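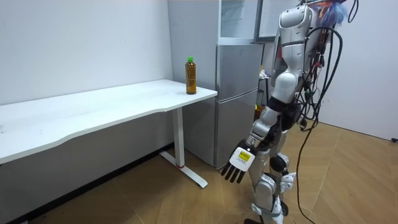 When does the next round of open rehearsals start, and who can come?
They start in April, and anyone who can carry a tune or keep a beat is welcome. There's no audition for the first round. People who want a featured spot at the spring concert sing or play for Otakar afterwards.

Lencho Songwriters' Circle
Minutes of the regular meeting, December 2022

Present: So-ying Yip (chair), Otakar Mikuš, Amanuel Tefera, Bethel Tsegaye, Kjell Wikström (minutes)

1. Minutes of the last meeting
Approved with one correction. The song Bethel played at the fall showcase is called "Rirau," one word, and I had it down as two. Sorry, Bethel!

2. Fall showcase
What a night. We sold 100 seats in advance and the rest went at the door, for a final house of 190, the best we've had for an evening of all original songs. Amanuel said the second half was the strongest run of songs he has heard from this group, and I don't think anyone at the table disagreed. The quiet stretch in the middle, with Otakar on nylon-string guitar and Bethel singing almost without a microphone, came up again and again in the comment cards.

Things to fix: the changeovers were too long. We had two acts that needed the piano moved, and they were on opposite sides of the intermission. So-ying will put the piano songs together next time. The monitors were also too loud for the singers standing stage left, and Amanuel had to ask twice before it got sorted out.

Bethel asked that we print the lyrics for any song that isn't in English, with a translation next to it. Everyone liked this. Kjell will lay it out if the writers send their words early enough.

3. The recording
So-ying brought rough mixes of 6 songs from the Mikico sessions and we listened to all of them straight through with the lights down, which I recommend to every committee everywhere. Notes as they came up:

"Rirau" — leave it alone. Bethel would like the breath before the last verse kept in. So would the rest of us.

"Long Way to the Ferry" — Otakar thinks the bass is a hair late going into the chorus. Amanuel, who played it, says it's meant to be late. We listened again. It stays late, but comes down a little in volume.

"Half a Lemon" — the handclaps are wonderful. More handclaps.

"Your Brother's Coat" — there are two vocal takes and we were split. So-ying prefers the first, where the voice cracks on the high note. Otakar prefers the second because the story comes across more clearly. So-ying will try the first take with the last verse of the second and send it around. 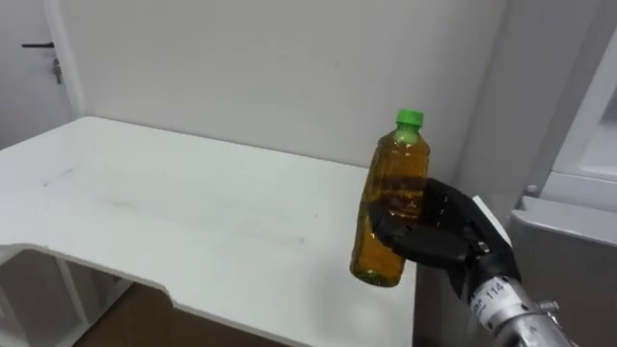
"Nothing Falls Here" — needs a proper ending. At the moment it fades, and none of us could remember deciding on a fade. Kjell will dig out the rehearsal tape, where the band stopped together on the word "here" and let the cymbal ring.

"Wulteck" — an instrumental, and the surprise of the evening. Otakar wrote it as a warm-up for the band and had no plans for it beyond that. Bethel moved that it open the record. Seconded by Amanuel, and carried with Otakar looking at the floor.

Final mixes to be heard at the next meeting. Agreed that we don't book mastering until then.

4. Spring concert
The theme will be songs written in pairs. Every member is matched with someone they haven't written with before, and each pair brings two songs. So-ying drew the first names on the spot: Otakar with Bethel, and Amanuel with Kjell. She'll draw the rest when the full membership is together and will write with whoever is left over.

There was a good long talk about whether covers should be allowed. Amanuel would love to hear people take on each other's songs, and pointed out that some of our older material hasn't been sung by anyone but its writer. Otakar worried that the evening would get too long. We settled on one cover to close each half, chosen from the group's own songbook. Amanuel already has his picked and wouldn't tell us.

Bethel will talk to the venue about starting half an hour earlier, so that families with younger kids can stay for the whole thing.

5. Songbook
Kjell reported that the songbook is nearly up to date. Chord charts are still missing for several of the older songs, mostly the ones in odd tunings. Otakar offered to sit down with the recordings and work them out by ear. Please write your tuning at the top of the page when you hand in a chart! A capo position helps too.

So-ying suggested adding a few lines from each writer on how the song came about. Bethel would rather let hers speak for themselves. It will be optional.

6. Equipment
The small mixer has a noisy channel again — the third fader from the left. Amanuel will open it up and clean it. Otakar has a spare pair of microphone stands he's happy to leave with us for good. Thank you, Otakar.

7. Any other business
Bethel has been asked to teach a song to the children's choir and would like company. Kjell and So-ying will go along to sing the low parts.

Amanuel played us the start of a new song on his phone, a waltz with no words yet. Requests for it to be finished by spring were loud and are recorded here at the chair's instruction.

Actions
So-ying: new edit of "Your Brother's Coat"; running order with the piano songs together
Kjell: rehearsal tape for "Nothing Falls Here"; lyric sheet layout
Otakar: missing chord charts
Amanuel: mixer
Bethel: venue start time; choir dates

Minutes taken by Kjell Wikström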